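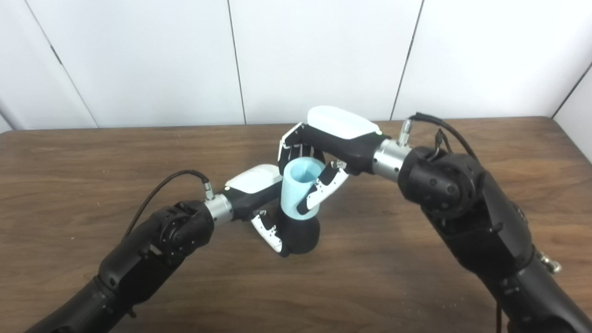 Popular Fiction II: The Fantasy Series
Handout for Unit 2: Opening a Second Volume

Instructor: Ritva Koskela
Seminar leader: Borislav Kolev

Reading to be completed before the seminar: Chaimae Naciri, The Salt Oath, chapters 1 to 4; Geeta Bajpai, A Crown for Gremen, prologue and chapter 1.

Purpose of the unit

Unit 1 dealt with the first book of a series, in which the writer owes nothing to any earlier text. The second volume is written under different conditions. Its readers fall into several groups: those who finished the first book last night, those who read it two years ago and remember the love interest but not the war, and those who picked up the wrong book at the library. The opening chapters must serve all of them. This unit examines how that is done and where it commonly fails.

Terms

Recap. Any passage whose main function is to restate events from an earlier volume. Recap may be open (a narrator's summary, a prologue, a letter) or folded into action and dialogue.

Carried question. A matter left open at the end of one volume and still open at the start of the next. Students should distinguish this from a cliffhanger, which stops in the middle of an event. A carried question may be quite calm. At the end of Naciri's first Kalard novel, the ferry pilot Ansa has paid her debt to the river court and is free to leave the city. Whether she will leave is the carried question.

Reset. The return of a character to an earlier emotional position so that the same conflict can be used again. Readers of fantasy romance are especially alert to resets, and reviews of second volumes mention them often.

Standing cost. The price of magic as established in the first book. In Naciri it is memory; in Bajpai it is years of life, paid by a relative of the caster's choosing. A second volume may raise the cost or reveal more about it. If it lowers the cost without explanation, earlier sacrifices lose their weight.

Three openings compared

The Salt Oath begins nine weeks after the previous book. Ansa is repairing a boat and cannot recall the name of the man helping her. A returning reader knows at once what she has traded away, and who the man is. A new reader knows only that she is embarrassed and that he is being patient about it. Both readers have enough to continue, and the word "magic" does not appear until page 17.

A Crown for Gremen uses open recap: a prologue in the form of a court chronicle, covering the siege, the false heir and the death of the queen. The chronicler is hostile to the heroine, and returning readers will notice that the account is wrong in several places. Bajpai therefore gives new readers the facts they need and gives returning readers something to argue with. The method has a weakness. New readers cannot tell which statements are false, and some remain confused until the chronicle is disputed in chapter 6.

The third opening is from Jasmina Ivanov's Lavine Burning and will be distributed in class. It starts on the same night that the first volume ended, but in the household of the antagonist. The lovers parted on the final page of volume one are not seen again for four chapters. Students should consider how much patience Ivanov is asking for, and what she offers in exchange.

Romance across volumes

The romance plot presents a particular difficulty. In a single novel the couple's union normally closes the book. A series must either delay the union, break it, or find its interest in what follows. Delay is the most common choice and the one most likely to try the reader. Breaking the couple apart through a misunderstanding that one conversation would settle is generally regarded as a fault – although Ivanov does it once, with success, by making that conversation physically dangerous.

Naciri takes the remaining course. Her couple is together throughout the second book, and tension comes from what each is prepared to forget for the other. The seminar will look closely at the scene on the customs stairs in chapter 4.
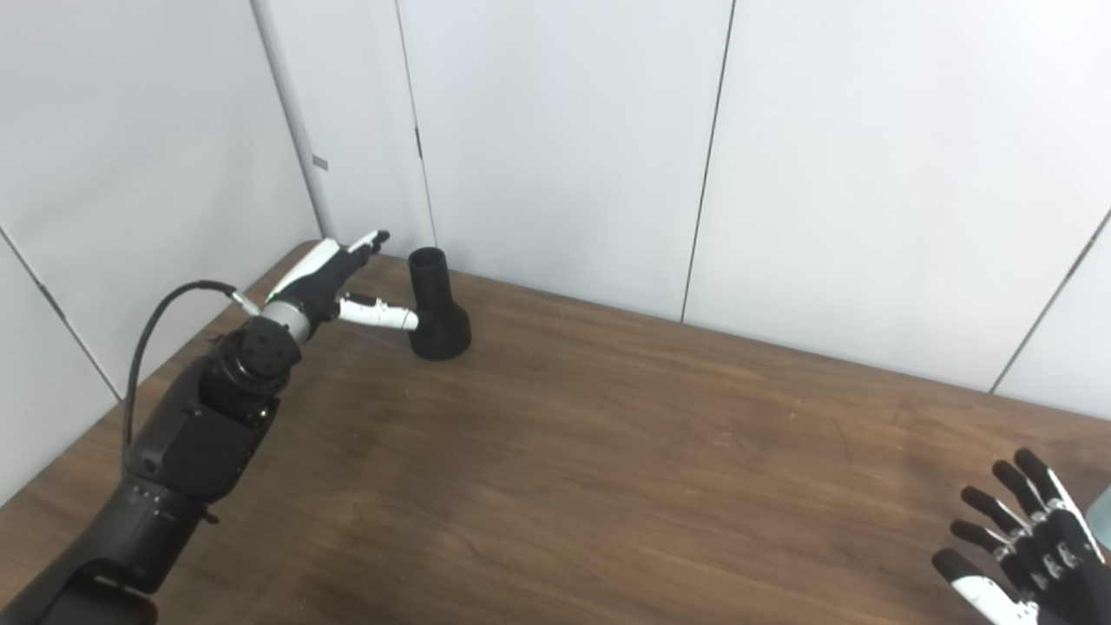 Written assignment

Write the opening of a second volume to a series of your own devising, to a maximum of 2000 words. Attach a separate summary of the first volume, no longer than one page. The summary will be read after the opening, and the opening will be graded partly on whether it can be followed without it.

Your opening should contain at least one carried question and should respect the standing cost set out in your summary. Prologues are permitted. Dream sequences are discouraged.

Submit a printed copy to Room 459 by 01/05/2019. Extensions must be requested from Borislav Kolev in advance of the deadline.

Questions for the seminar

Which facts from the first volume does Naciri leave out entirely, and does the reader miss them?

At what point in Bajpai's prologue did you begin to doubt the chronicler?

Can a carried question be answered in the first chapter of the new book without loss of interest? Bring an instance from your own reading.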